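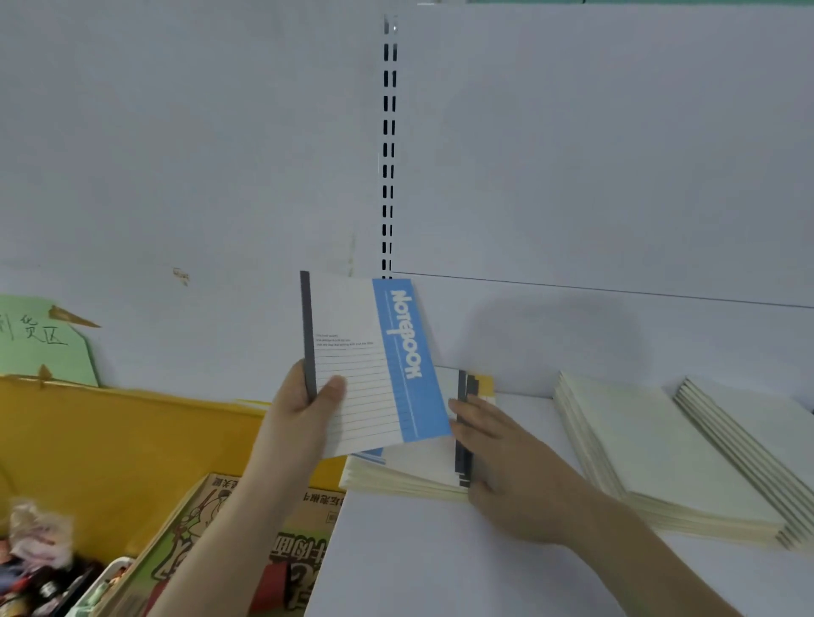
Choosing a notebook for the prompt book.

Stage Management Project Report: Calling "The Barinau Ferry"
April 3, 2019

I signed up for this project thinking stage managing was mostly wearing a headset and telling people to be quiet. Well, there was some of that! But mostly it was paper, and tape, and eating dinner at strange hours in the lighting booth.

The show was The Barinau Ferry, a two-act play with six songs that our department put on in March at the Masilela Studio. My job was to run rehearsals from the first read-through, build the prompt book, and then call every performance. For my written part I had to pick one thing to look at closely, so I picked cue calling, mainly how I wrote the cues down and what happened once real actors got hold of them.

My first version of the book was a mess. I wrote the light cues in pencil right in the margin next to the line, the sound cues in a different pencil that looked exactly the same in the dark, and the fly cues wherever there was room. At the first tech rehearsal I called Light 20 a full page early (the storm, naturally) and the whole cast stopped and looked up at the booth. I wanted to crawl under the desk.

So I redid it. Script on the right-hand page, cues on the left, with a ruled line running from the cue to the exact word. Standbys went in a box half a page ahead. It took me two evenings and I'd do it again, because at the next run I only missed one, and that was when an actor skipped a verse of the second song and we all had to jump.

The skipped verse taught me more than anything else in the project. I had tied four cues to lyrics that never got sung. After that I went through and added a backup for each musical cue, usually some bit of movement, like when the ferryman puts down his lantern. My advisor suggested it and I grumbled a bit, but it saved us on closing night.

Some numbers, as the guidelines ask for them. The finished book had 60 light cues. Total attendance across the run was 741. The box office brought in $3,840, and most of that goes back into the fall musical. We used the Hurkis board for lights and ran sound through Cenow on an old laptop, and I'd ask for a newer laptop next time, please!

What I'd change: I'd start the clean book before tech week. I'd also get the intermission call out sooner, since twice I had dancers sprinting up the stairs with one shoe on. And I'd write my rehearsal reports the same night. The ones I left until morning are much shorter and leave out things the costume crew needed to know.

My rehearsal reports and the cue sheet for Act One are attached.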